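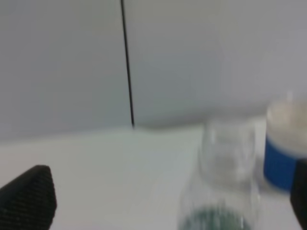
Work surface and wall panel, light gray.

Stutton Freight Services wishes to inform customers of changes to pallet storage and dispatch at the Cabral depot. Details follow in this thread. (1/6)

From 9/5/21, the daily cutoff for same-day dispatch moves from 2 p.m. to 3:30 p.m. Orders received after that time will leave the depot on the next working day. Customers on the Vindar route keep their present cutoff. (2/6)

Storage charges will be billed by the pallet position and no longer by floor area. Accounts holding fewer than 70 positions will remain on the standard rate. Accounts holding 200 or more will be contacted by their account manager before the first new invoice is issued. (3/6)

Please book inbound deliveries through the Dresedeo portal at least one working day ahead. Each booking must show the purchase order number, the number of pallets and the name of the carrier. Drivers who arrive without a booking may be asked to wait – or to return at a later time. (4/6)

The maximum weight per pallet is 1000 kg, including packaging. Mixed pallets are accepted if every carton carries a readable label on the outer side. Goods that need temperature control should continue to go to the Vindar site. (5/6)

Questions about invoices should be sent to Čestmír Beneš, Customer Accounts, on extension 3329. Booking questions go to the depot office. The full schedule of charges is posted in the Dresedeo portal under Documents. (6/6)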